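The Arm in the Back Room at Perstead

Min-kyu Ban keeps his notebook open on the bench, and on most pages there is a drawing of a cable. He has been building a small robot arm at the Perstead workshop since July, in the evenings, after the people with the sewing machines have gone home.

The arm is called Maihi. It has 5 joints and a base that Ban printed himself, after 13 attempts that he still keeps in a box. The software was the easy part for him, because he writes software for his living. What has taken his evenings is the wiring.

"A motor does what I ask," he says. "A cable has its own opinion."

The first version had all its wires tied together along the outside. It moved well for two evenings, then one joint began to stop in the middle of a turn. Ban found a broken conductor inside insulation that looked perfect. He took everything apart and began again, with more slack and fewer ties.

Now he thinks about the path before he thinks about the part. A thick cable needs a wide curve and a channel that holds it - a thin one can find its own way, if it is not pulled.

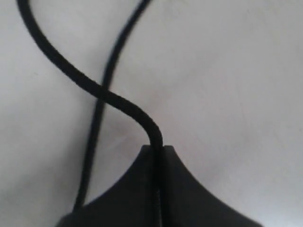
Kevin Cusi would have gone another way. He told me that he puts connectors at every joint, so that a bad section can be changed in a minute, and that he does not trust any cable after 2000 bends. Ban has listened to this argument many times. He ordered a bag of connectors last month, and it is still closed.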